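Buscar en el sitio
Escriba su búsqueda

Internacional > Política > Obituarios

Muere a los 83 años Mizanur Samarakoon, el primer ministro que firmó la paz de Nakeck

Última actualización: 18.40 h

Mizanur Samarakoon, el maestro rural que llegó a primer ministro de Nigatu y que puso su firma, con una pluma prestada, al pie del acuerdo que cerró el largo conflicto con la vecina Onach, ha muerto en su casa de Mirance, la ciudad de la costa donde vivía retirado desde que dejó la política. Tenía 83 años. La familia comunicó la noticia a primera hora de la mañana en una nota muy breve, de apenas cuatro líneas, en la que agradecía los cuidados del personal médico y pedía que no se enviaran flores.

Quienes lo trataron en sus años de gobierno lo recuerdan como un hombre de conversación pausada, amigo de las sobremesas largas y bastante enemigo de los micrófonos, que podía pasarse una tarde entera hablando de injertos de naranjo con un embajador antes de entrar en la materia que los había reunido. A algunos aquello los desesperaba. Otros, con los años, acabaron reconociendo que en esas tardes se había resuelto más de un asunto que en los despachos llevaba meses parado.

Había nacido en una aldea del interior, hijo de un barquero y de una costurera, y daba clase de geografía cuando se presentó por primera vez a unas elecciones municipales, que perdió por 27 votos. Le gustaba contarlo, y lo contaba siempre con la cifra exacta, incluso en las cenas de gala. Volvió a presentarse, ganó, y de la alcaldía pasó al Parlamento y más tarde al Ministerio de Obras Públicas, donde se hizo un nombre con la reconstrucción de los puentes del norte.

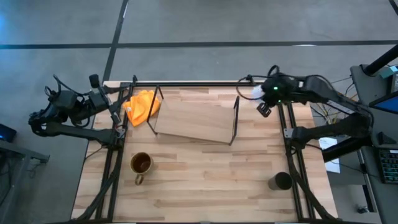
Cuando asumió la jefatura del Gobierno, la frontera con Onach llevaba años cerrada y había familias enteras que no se veían más que de una orilla a otra del río. Samarakoon prometió que en sus primeros 100 días habría una mesa de diálogo, y la hubo, aunque la oposición se burló mucho de aquel primer encuentro, celebrado en una escuela con goteras, y aunque las conversaciones se rompieron dos veces antes de llegar a buen puerto. El acuerdo se firmó por fin en Nakeck, el pueblo partido por la línea fronteriza, y aquella misma noche se abrió el paso para los vecinos de los dos lados.

No todo fueron aplausos, desde luego. Sus críticos le reprocharon siempre la lentitud con que se indemnizó a los desplazados, y la reforma agraria que había anunciado con tanto entusiasmo se quedó a medias, atascada en los tribunales y en las peleas de su propio partido. Perdió las siguientes elecciones con claridad y felicitó a su adversario antes de que terminara el recuento, un gesto que entonces sorprendió a muchos de los suyos y que le costó algún disgusto en casa, según confesaría él mismo en sus memorias.

En Mirance se dedicó a escribir, a pasear por el malecón y a atender, con una paciencia admirable, a los estudiantes que llamaban a su puerta con una tesis a medio hacer bajo el brazo. Aceptó muy pocos actos públicos. El último fue el aniversario del acuerdo, en el que habló sentado, con la voz ya muy gastada, y pidió a los jóvenes de las dos orillas que siguieran cruzando el puente «aunque sea para comprar el pan».

El Gobierno de Nigatu ha decretado luto oficial y las banderas de los edificios públicos ondean a media asta desde el mediodía. También el de Onach ha enviado sus condolencias, en un mensaje que llama al fallecido «un vecino leal», y se espera que una delegación de ese país asista a la ceremonia. La capilla ardiente quedará instalada en el antiguo salón de sesiones del Parlamento y permanecerá abierta hasta la noche, con un acceso reservado a las personas mayores por la puerta lateral.

El entierro, por deseo expreso de Samarakoon, será en Nakeck, en el pequeño cementerio que mira al río. Le sobreviven su esposa, dos hijas y cinco nietos.

Etiquetas: Nigatu, Onach, procesos de paz, obituarios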